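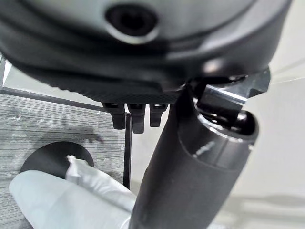 About Stonditz

Stonditz is an independent website about TV dance and talent shows. We write episode recaps, keep results pages up to date, and interview the dancers, singers and crew members who work on these shows. We are based in Columbus, Ohio, and we are not connected to any network or production company.

How we started

Irina Ardeleanu set up the site in April 2014. She had taught ballroom at a studio for several years, and her students kept asking her why one couple got a higher score than another. She began posting short notes after each episode explaining the footwork and hold. Most of the early readers were people from the studio and their families.

The notes got longer. Other writers asked to cover shows Irina did not watch, and the site moved off a free blog to its own address the following year. The name comes from the street where her grandparents lived.

What we publish

Recaps go up the night an episode airs, usually within two hours. They include every score, every song and the result, so if you are watching later, stay away from the front page. We do not put results in headlines until the next morning.

The archive holds 1,608 recaps, going back to the first season we covered. You can search it by show, by season or by performer. Some of the older ones are short and a few are missing scores. If you kept notes from that time, we would like to see them.

Danus is our results database. It lists 2,622 individual performances with the dance style, the music, the judges' marks and the week of competition. It began as Irina's spreadsheet and still looks a bit like one. Corrections are checked against the broadcast before we change anything.

Rozīte is the weekly newsletter. It covers casting news, tour dates and schedule changes, along with one longer piece — most often an interview with a choreographer or a costume maker. It is free and goes out all year, including between seasons.

How we work

Our writers watch the shows at home on the same broadcast you do. When we are given tickets to a taping or a tour date, we say so at the top of the article. We do not accept payment for coverage and we do not let performers or their agents read interviews before they run.

We leave contestants' families and private lives alone unless they have chosen to talk about them on the show or with us. We do not publish leaked results.

The site is paid for by ads and by members, who give $50 a year. Members see no ads and can download the full Danus tables. The site itself was rebuilt by Zirklow, a small web firm that also handles our hosting.

Write for us

We take pitches from new writers before each season. Send up to 400 words on a recent episode, along with the name of the show you would like to cover. We pay for everything we publish. You do not need a dance background, but you do need to be free on the nights your show airs.

Comments on recaps close after two weeks. For corrections, use the form at the bottom of any recap or Danus entry. For anything else, write to the editor through the contact page.

Page last updated 16 December 2022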